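Kasdale Screen Archive
Progress report to the Urnero Fund
Celebrity and Popular Press Strand, second reporting period
Oct 14, 2021

1. Purpose of this report

The report covers work on the popular press strand of the archive from January to the end of the last quarter. It follows the headings in the grant agreement. Spending is reported separately on the form supplied by the Fund and is mentioned here only where it affects the timetable.
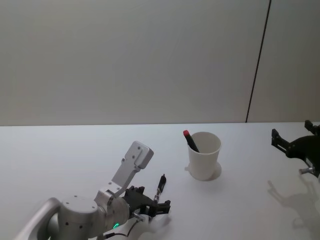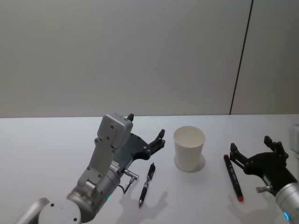

2. Scope

The strand takes in film fan magazines, studio handouts, gossip columns and publicity stills held at Kasdale, together with the Sjöberg deposit. The deposit consists of bound and loose issues of Skisterar, a weekly film and variety paper. It reached us in 32 boxes. The agreement requires all boxes to be listed at issue level, and a selection of issues to be indexed in full and made available in the reading room.

3. Listing

Issue-level listing is complete for the fan magazines and for the bound part of the Sjöberg deposit. The loose issues are still being worked through. Many have lost their covers, and the date has to be worked out from premiere notices, cinema listings or the instalment number of a serial. Where this gives only a month, the entry records the month and leaves the day blank. Where it gives nothing reliable, the issue is listed at the end of the year in which it was boxed, with a note.

Two runs of the paper carry the same volume numbers. The publisher restarted its numbering after a change of title and kept the old masthead on the inside page. We have added a suffix to the second run. Readers who order by volume number alone will be asked which run they need.

4. Indexing

In this period, 142 issues were indexed in full against a target of 200. Full indexing means an entry for every signed column, every interview, every captioned portrait and every item of news naming a performer, director or producer. Cast lists are not indexed unless they differ from the released film.

The shortfall comes from the gossip pages. These were costed at the same rate as the review pages, but they take almost twice as long. A single column may name many performers, often by first name, nickname or the title of a recent film. The column "From the Stalls" also used initials for persons it did not wish to identify. We index these as printed and make no guess at the name, even where later issues make it plain.

Married names and stage names were treated differently by different staff during the first weeks. The rule now is that the entry goes under the name used professionally at the date of the issue, with a cross-reference from any other. Entries made before the rule was agreed have been corrected, apart from those for the two serial supplements, which remain to be done.

5. Rights and sensitive material

Publicity stills issued by studios are being listed without reproduction until the rights position is clear. Replies have been received for 3 of the studio collections. One gives permission for reading room use and for small copies in the online catalogue. The other two ask for further details, which have been sent.

Some columns report on illness, divorce or family disputes of people who may still be living. Such items are indexed under the performer's name with the subject heading "Personal", and the catalogue entry does not repeat the claim. The full text can be read on site. We have had one request for removal. It concerned an engagement notice, and the entry was reworded.

6. Access

The reading room reopened to booked visitors part way through the period. Requests have been mainly for wedding features, first-night reports and the reader letters page. The letters page was not included in the original indexing plan. We propose to add a single line for each, giving the main subject, and to meet the extra time by dropping the index of advertisements.

7. Changes requested

The Fund is asked to agree:

The transfer of hours from advertisement indexing to the letters page.

A revised rate for the gossip pages, as set out in the spending form. No increase in the total award is sought.

The carrying forward of the unindexed issues into the next period.

8. Next period

Listing of the loose Skisterar issues will be finished first. Indexing will then resume with the issues most often requested. The corrected name list will be loaded into the catalogue once the serial supplements have been checked, and a copy will be sent to the Fund with the next report.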